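Bench notebook, Gamorness job, September, late morning

Cups again. The Phromma cups came in a sleeve of 200 and the Nundham ones in a sleeve of 346, a number somebody at Nundham must be able to defend. Started on the question of which washer goes with which cup, left over from last month.

Nested cups stick. Pull one off the stack and you get two, or you get one and a dent. Tanent wants a soft spacer between each pair, so I have been through the drawer for anything round and rubbery with a hole in it. 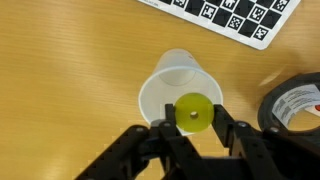 Spacers should be easy to find when dropped, which rules out clear silicone, as the floor under my bench can testify. Color matters more than I allowed for in the first plan. The lime-green disc next to an upside-down white cup on that honey-colored table is about as hard to lose as a rubber part gets, and the hole through the middle gives you something to hook with a fingernail. Green goes on the short list. The dark blue stays on as a courtesy.

Stack test: 4 cups, green between each, left standing for 20 minutes under a paperback. Came apart one at a time, with a small rude noise. Same again without spacers and I needed both hands and a word I won't write down.

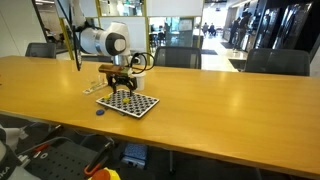

Still to do: repeat with the Nundham cups, which have a slightly different taper and a much higher opinion of themselves. Ask Tanent if the spacer can be thinner. Buy another paperback, this one has a ring on it.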